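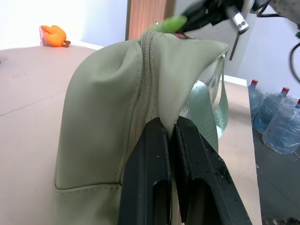
I started the Huledholm Bag Club by accident, and I've been running it ever since. My name is Estíbaliz Rivas, I teach the robotics elective at Huledholm, and the club was supposed to be a two-week filler after the spring competition. We were going to teach a pair of robot arms to open a school bag, take something out and close it again. Easy, right? (I really did say that out loud, to a room full of students, and they still bring it up.) Fabric is awful for a robot. It folds, it slumps, it moves when you only wanted to touch it. Half of what we do is getting two fingers to take a pinch of cloth next to a zipper without grabbing the zipper too, and the sage-green backpack has been pinched on that curved top more times than any bag deserves. I've gotten very fond of it.

Who we are

We're a student club with 15 members, most of them between ninth grade and senior year, plus me and one other adult. You don't need to have taken my elective. You don't need to know how to code, either! Some of our best people came in knowing how to sew, and one joined for the snacks and stayed to rewrite our whole logging setup.

The other adult is Irfan Memon. He used to fix printing presses and he has opinions about cables, which he'll share with you while you're holding one. If something on the arms is making a noise, get Irfan. If your code is making a noise, get Khrystyna.

Khrystyna Palamarchuk is our student lead this year. She runs the schedule, decides which task we're working on, and is much stricter about writing things down than I am. Pin-yu Hsueh looks after the cameras and all the recordings. Vesela Angelovski is in charge of what we call the prop shelf, so she picks the bags and the things that go in and around them, and she likes to make it hard for us.

What we do at a meeting

Mostly we do the same thing over and over, and I mean that as a recommendation. Somebody sets up the table. Somebody drives the arms by hand while the recording runs, and somebody else sits next to them with the log and types what went wrong. Then you swap. Later in the term we train on what we've recorded and let the arms try it alone, and everyone crowds around and holds their breath and gets told by Irfan to step back.

Bags on their feet are one kind of trouble and bags on their side are another. When one is lying down with the zipper undone, the whole mouth sort of sags, and the arm needs something firm to hold on to. We go for the handle a lot.
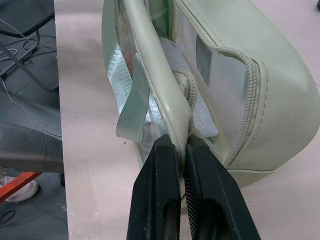 Fingers on the top handle, compartment open, zipper running off around the corner.

Driving the arms takes longer to learn than people expect. Your hands want to hurry and the arms punish you for it. Khrystyna's rule for new drivers is that you spend your first meeting only approaching and letting go, approaching and letting go, no lifting. Everybody complains and everybody gets better. I did too, though I'm still the slowest driver in the club and I've made my peace with it.

We call our control program Doruveo. It was written by students, it has been rewritten by other students, and there's a comment near the top that just says "sorry." The two arms have names as well. Hung is the left one and Tosine is the right one, and please don't mix them up in the log, it makes a mess that Pin-yu has to untangle afterward.

How we got going

The first version of the club was one arm and a canvas tote from my kitchen. We had 44 recorded tries at the end of that May, and I thought that was a mountain of data. I brought cake! Then we trained on it and the arm waved politely at the air next to the tote for an entire afternoon.

So we kept going. We got a second arm, we moved to a bigger table, and we learned to label things properly (thank you, Khrystyna). We're past 900 tries now. Some of them are beautiful and plenty of them are me dropping a strap.

Vesela's shelf has grown too. There are plush toys, a soda can, a bunch of odd shapes, and she's always moving them about so the arms don't get used to one tidy layout. My favorite of her bags is the see-through green tote. You'd think clear plastic would make life easier, since you can see what's inside. The cameras don't always agree with you.
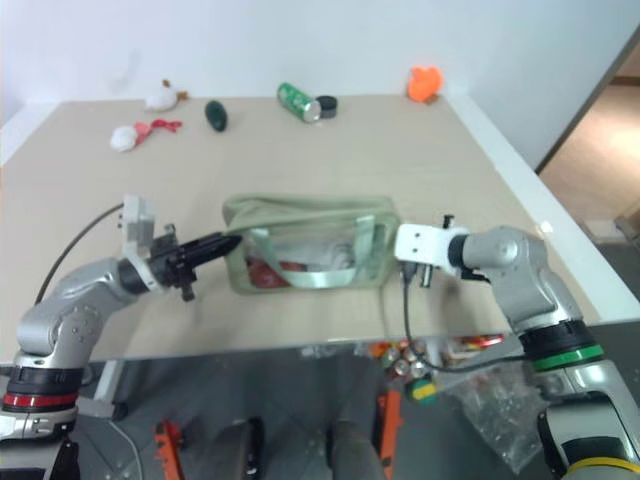
Hung on the left, Tosine on the right, and the tote lying between them. Vesela's lineup is along the back.

What we're working on this year

Zippers, still. Also two-handed work, where one arm keeps the bag still and the other one does the fiddly part. We enter one competition in the spring and we put on an open table for families before it, where little brothers and sisters get to drive (slowly, with Irfan right there). If you've got an old bag with a weird clasp or a stubborn flap, Vesela would love to have it. Please empty the pockets first.

Want to join?

Come by the robotics room after the last bell and ask for Khrystyna or me. Your first 2 meetings are just for trying things out, and you don't have to sign up for anything until after that. Wear closed shoes, tie back long hair, and leave drinks off the arm table. Parents are welcome to sit in, and if you have questions, leave a note for me at the front office and I'll call you back.

Page updated 7 December 2025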